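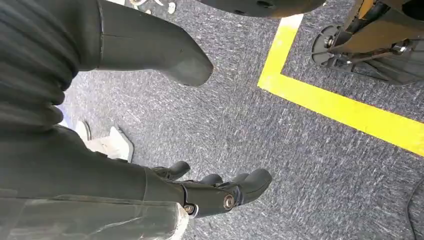

Notes for the open day at the Chisholm lab
Introductory Robotics, handout 8
Prepared by Noémie Sandhu

Welcome, everyone, and thank you for signing up so quickly! Our hosts have kindly made space for our whole group, and Obed Aryee will lead the first half. He loves questions, so please bring more than you think you'll need – the good ones usually come from whoever was too shy to ask first.

Please read chapter 17 before we go. You needn't learn the formulas, but you should be comfortable with the difference between a wrist camera and a head camera. A wrist camera travels with the hand and sees the last few inches of a reach very well, though the fingers can fill a good part of its view. A head camera takes in the whole desk, and the people sitting at it too.

Poonam Tripathi takes over for desk work, which to my mind is the best part of the visit (I say this every year). Look at how everyday things share the desktop with the hand: an open organizer box, a phone, a pair of folded glasses. Think about which of them you would find hardest to pick up, and jot down a reason or two. 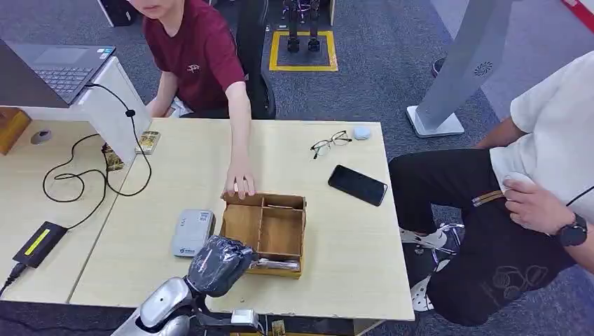
Should we stay outside the yellow floor tape?
Please stay outside it at all times, even when the machine inside is standing still, and step over only if Obed invites you.

Your write-up is one page, due in June. Choose one reach, describe it from both camera positions, and say what each view would miss. Cúc Tiêu will read the drafts.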